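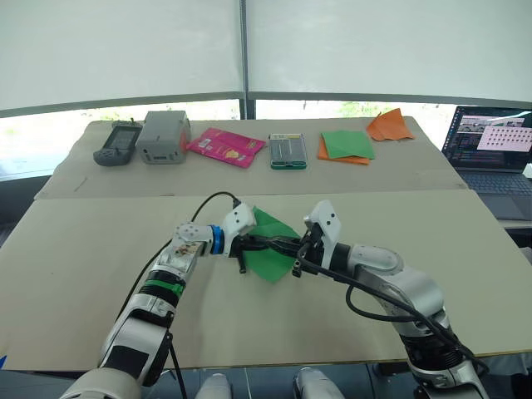

Photo: Mellberg Picture Desk

Why does paper remember where you folded it?

I love this question, because you can test it right now with any old sheet! Fold it, press down hard with your thumbnail, then open it up again. See the line? You can flatten that paper under a dictionary all night and the line will still be there in the morning.

So what's going on? Paper is made of tiny fibers, mostly from wood, all tangled together like a plate of very thin noodles. When you make a sharp fold, some of those fibers bend too far. A few even snap! The sheet is weaker along that line now, so next time it bends there first — paper folders call that line a crease.

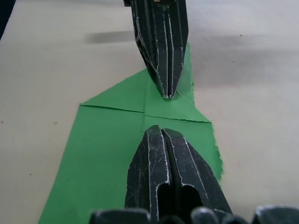 Green paper, partly folded.

Cloth is different. Its threads can slide past each other, so a folded T-shirt (mostly) shakes itself smooth again.

Now try this. Take a sheet and keep folding it in half. Easy at first, right? But the layers double every time: 2, then 4, then 8, then 16. I got stuck after six folds, and my fingers hurt! That's 64 layers, and the outside ones have to stretch a long way to get around the bend.

Try it with tissue paper next, or a big page of newspaper, and see if you can beat me.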